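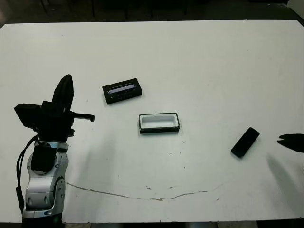 Figure 2. Head camera view of the two-arm cell, with the phone, the open tray and the black case on the white tabletop.

3.2 Cell Setup and Upkeep

The cell used in this study stands in our lab at Lendcombe. It consists of two arms, one on each side of a white table, and a camera at head height that looks down on the work area. The task is boxing a phone: one arm picks up the phone and places it in the tray, and the other brings the lid. Figure 2 shows the parts laid out on the table between the arms.

The tabletop was not replaced during the study. It carries gray smudges, dark specks and a long thin brownish line that curves across the lower half of the view. We kept these marks because the vision model had been trained with them present, and a test with a clean cover sheet in August gave worse grasp points near the phone. The table is wiped with a dry cloth before each session – no cleaning fluid is used, as it left streaks that the camera picked up.

Cables on the left arm run outside the housing and hang in a loop from the wrist area. In the first weeks the loop was too short and pulled on the connector when the wrist turned fully outward. Khang Tô lengthened it and added a second tie point. The same change was then made on the right arm. Cable ties are checked every 8 hours of running time and replaced if they have slipped.

The gripper fingers wear faster than any other part. We measure the gap between the closed fingertips every 1000 cycles with a feeler gauge and change both fingers of a gripper together. After a change, the arm is moved to five fixed points on the table and the tool offset is worked out again with the Finier calibration script. The full procedure takes almost 2 hours when both arms are done.

Camera alignment is checked at the start of each day against a saved reference view. If the table corners have shifted, the mount is loosened and reset by hand before any trials are recorded. Napaporn Chaiyaporn kept the maintenance log, and trials run between a failed check and the next reset were left out of the results in Section 4.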